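Chapter 12
Seeing Automation at Work: The Site Visit

What you will learn in this chapter

How to prepare for a visit to a robot laboratory or an automated plant
What to watch for during a demonstration
How to describe a task in terms of reach, grip, and release
How to write a visit report that someone else can use

Key terms: arm, base, joint, gripper, workspace, task, reset, cycle, operator

Opening case: An open day at Plemmont

Every March the automation laboratory at Plemmont opens its doors to students from the technical colleges nearby. The laboratory shares a building with Van Dusen, a company that makes storage fittings for workshops and small stores. Van Dusen is interested in one narrow question: can a robot put small items away in a drawer and get them out again? The laboratory has been working on that question for 2 years.

A class of 26 students from Foltasham went to the last open day. Their instructor, Darnell Pennington, split them into two groups. One group went straight to the robot table. The other began in the meeting room with a talk on safety and a short history of the project. After forty minutes the groups changed places.

Most of the students had seen industrial robots only in videos, where large machines weld car bodies behind a fence. The table at Plemmont was a different kind of workplace. It was the size of a large dining table, and the things on and near it were mostly things found in any office or classroom: a desk lamp, a marker, a wooden box, a monitor, a couple of water bottles. Several students wrote in their reports that they had expected something bigger.
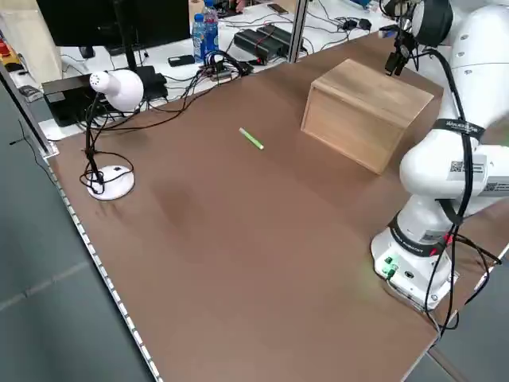

The staff member at the table started with the word "workspace." A robot arm can reach only so far from its base, and within that distance there are places it reaches easily and places it reaches badly. An arm stretched almost straight has little freedom left in its joints. An arm folded close to its base has the same problem for a different reason. The objects for a task are therefore set out in the middle part of the reach, and their positions are written down before the work begins.

She then asked the students to say what a person does when putting a marker away in a drawer. The first answer was, "You open the drawer and put it in." She asked for more detail. After several tries the group had a list on the whiteboard:

1. Find the drawer.
2. Take hold of the front of the drawer.
3. Pull until it is open far enough.
4. Let go.
5. Find the marker.
6. Take hold of the marker.
7. Lift it clear of the table.
8. Carry it over the open drawer.
9. Lower it.
10. Let go.
11. Move the hand out of the way.
12. Push the drawer shut.

The list has 12 steps, and a person does all of them without thinking about any. For a robot each one can go wrong separately. The drawer may stick. The gripper may close beside the marker and come up with nothing. The marker may turn in the fingers so that it no longer fits. A good part of the talk was spent on step 3, where "far enough" has to mean something exact. If the drawer is not out far enough, the gripper will hit the wood at step 9. If it comes out too far, it will tip or fall.

The laboratory logs each attempt as a cycle. A cycle starts when the objects are in their starting positions and ends when the task is done or given up. Between cycles somebody has to put everything back. This is called the reset, and in student reports it is the part most often left out. By the time of the visit the drawer project had logged 1,372 cycles. Each of them had been followed by a reset done by hand.

One student asked why the laboratory uses two arms when a drawer can be opened with one. The answer was that one arm can do the job as long as it does things in order. With two arms, the work can overlap. One gripper can be busy at the drawer while the other picks an object out of a bin. The cost is that both arms now share the same air above the table, and the plan has to keep them out of each other's way. It also takes more setup time, and there are twice as many cables to keep clear of the joints.

The second part of the demonstration used both arms, with a white plastic bin on one side and the wooden drawer unit in the middle. The students were asked to stay behind the floor line, to watch one arm only for the first cycle, and to switch to the other arm for the next. Pennington had given them a form for their notes with a column for each arm. Students who tried to watch both arms at once generally came away with gaps in both columns.
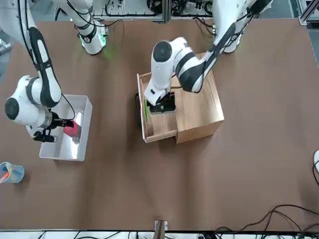 Before you go: Preparing for a visit

A visit is short, and the people who show you around have other work to do. Find out beforehand what you are going to see. Ask the host for a one-page summary of the task and read it before you arrive. If the host sends nothing, look up the type of equipment and write down five words you expect to hear.

Prepare three questions. At least one should be about something that does not work yet. Hosts are usually willing to talk about this, and the answers tend to be more useful than the prepared talk. The Foltasham students asked about drawers that stick and learned that the team had sanded the runners twice.

Bring a notebook with a hard cover. You will be standing, and there may be nowhere to lean. Ask before you take pictures. Some laboratories allow them everywhere, and some only in certain rooms.

Check your understanding

Look again at the list of steps for putting a marker away. Choose a task you do every day, such as filling a kettle or locking a bicycle, and write it out in the same way. Mark the steps where the words "far enough" or "hard enough" would need an exact value.

Section 12.1 deals with the first thing to record on any visit, the layout of the workspace. You will use the visit form developed by Dandum, a blank copy of which is printed at the end of the chapter.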